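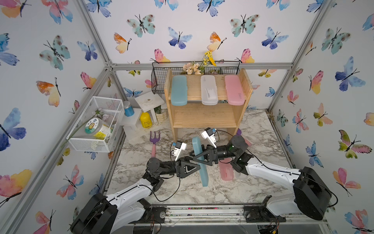
Pramila Upadhyay wrote to me last August that a rule which has to be explained twice is a bad rule, and that most of the rules we write for small robot arms have to be explained three or four times. I have been chewing on her letter ever since. I agreed with it straight away, then I disagreed with it for most of the winter, and now I find that I agree with about half of it, so this essay is my very slow way of answering her.

Her complaint was with the Enorholm guide, which a good many small groups have adopted because it was there and it was free. It runs to 60 pages. She reads everything, bless her, and she had read all of it, and she said that by the end she knew what to do if the lights failed and had no idea how to decide when a handover between two arms had gone well. I had to laugh, because I had skipped to the same chapter looking for the same thing.

And the handover is where I would start, if anyone let me write the guide. Two arms passing something as ordinary as a plastic pencil case between them, over a floor with other pencil cases lying on it, bring up nearly every question worth asking. Which arm is responsible for the thing while both are near it? Does a case that comes back a little crooked count as delivered? If one arm brushes something else on its way, do you keep the attempt, mark it, or throw it out? People who have worked together for years will answer these differently, and they will all be quite sure that theirs is the usual way.

At Winura, where I spent a happy stretch as the oldest person in the room, we went through 700 recorded attempts with three people marking each one as good or bad. On the plain pickups we agreed nearly every time. On the handovers we were all over the place, and it took a long lunch to find out why. One of us was marking the grip, one was marking where the object ended up, and I was marking whether the whole thing looked comfortable (I still think there is something in that, but I couldn't have told you what it meant in millimeters).

What we needed was one sentence, agreed on beforehand and taped up where we could all see it. Ours ended up saying that the receiving arm must hold the object alone, above the floor, before the giving arm starts home. It is a homely sort of sentence and I am prouder of it than I should be.

So there I am with Pramila. Where I part from her is on the matter of clutter. She would like a rule that clears the workspace down to the object in hand. I understand the wish – it makes the results easier to compare – but real shelves have things on them, and real tables have a plant and a jar and somebody's button. The Petrauskas checklist, all 13 lines of it, handles this more kindly, I think. It lets you leave what you like in the space, so long as you write down what was there and whether it was meant to be touched. A person can do that before the coffee goes cold.

My other worry is about who does the writing. Standards tend to be drafted by the people with time for drafting, and the ones who reset the objects all day are asked for comments at the end, when the page numbers are already in. Pirum did it the other way around, asking the operators for their grumbles first, and the draft that came out of it was short, a bit blunt in places, and full of things I had never thought to ask about. Cables, for instance. There is a whole paragraph on how much slack to leave at the wrist, and I have read it more often than anything in the Enorholm guide.

Pramila, if you are reading this, I still owe you a proper letter, and I would like to see your version of the handover sentence next to mine.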